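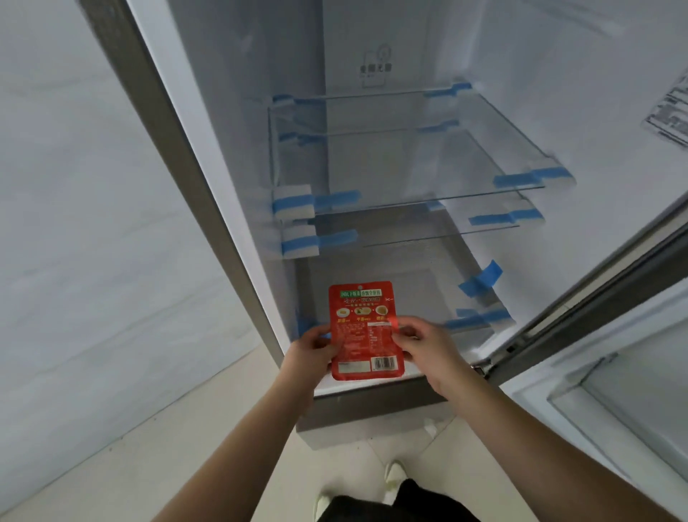 Reading time: 2 min

The new fridge is finally in at the Ullik Street shared kitchen in Delerstead, and I stopped by Monday to be nosy! It came from Surnadon, the appliance place out by the bypass, after the old one quit in July and left everybody living out of coolers (not fun in that heat, believe me).

It's a silver-gray model, bright white inside, with glass shelves and a clear crisper drawer, all still strapped down with blue tape and little white foam blocks when I got my look at it. I love that brand-new stage, when there isn't a single sticky ring anywhere. First thing up to the door was a red snack packet with Chinese writing on it, and now I want snacks.

The kitchen paid $89 for delivery, and that covered hauling the old one away. Once the tape is off, the 14 households that share the place will get their shelf space back, and the Wumbei supper club starts up again the week after. Doors open at 6, bring a dish and label it, please!

Comments (3)

dumplingfan: What flavor was the packet?? Important question.

porchlight4: Pull that tape off slowly or you'll be scrubbing glue until Christmas. Ask me how I know.

Ullik St. regular: So happy. My cooler is retired. Can we please have a rule about fish this time?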